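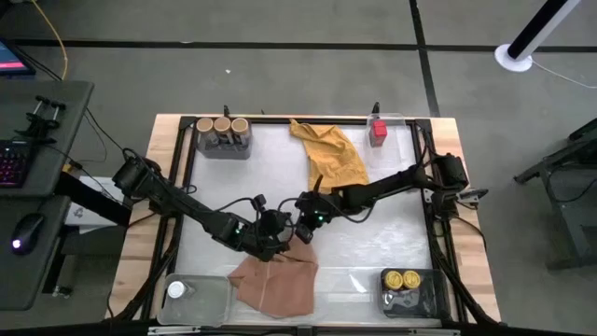 Coming off antidepressants after the baby: how slow did you go?

Posted in: Perinatal and postnatal mental health

ngoc_t
My daughter is 20 months and I've been on the same dose since I was 32 weeks pregnant. My GP is happy for me to start reducing in May. She suggested dropping by half for a month, then stopping. I've read other people took much longer. I'm sleeping well and back at work two days a week. What did you do?

Renato D
My wife did it the way your GP describes and had no trouble apart from a few dizzy mornings. I'd go with the doctor who knows you.

kiltis_mum
I'd ask for slower. I did half for a month, then nothing, and by the second week I was crying in the car park at Koster Street shops and couldn't drive home. Went back on, waited until summer, and took more than 20 weeks the next time. That worked.

Renato D
Sorry that happened. It depends on the drug and the dose though. People read one bad story and stay on something for years out of fear.

kiltis_mum
Staying on it isn't a failure. I've got a friend who has no plans to stop and she's a perfectly good mother.

Renato D
Didn't say it was. She asked about coming off.

Tin Do
Bit of both from me. Ask the pharmacist whether yours comes as a liquid, as mine did, and the last steps were much easier to measure. Don't cut capsules up yourself. Also tell whoever you live with what your early signs are. Mine is checking the stove over and over, and my partner spotted it before I did.

ngoc_t
Thanks all. Mine is checking her breathing at night. I hadn't thought of telling my husband to watch for it. Is anyone here still seeing a counsellor while they reduce?

binh.thai
Yes, once a fortnight at the Bindano clinic. The wait was long so put your name down before you start. They'll do phone appointments if you can't get childcare.

kiltis_mum
Seconding Bindano. Ask for the perinatal list, it moves faster than the general one.

ngoc_t
Rang them this morning and I'm on the list. Seeing the GP again before I change anything and will ask her about the liquid and a slower plan.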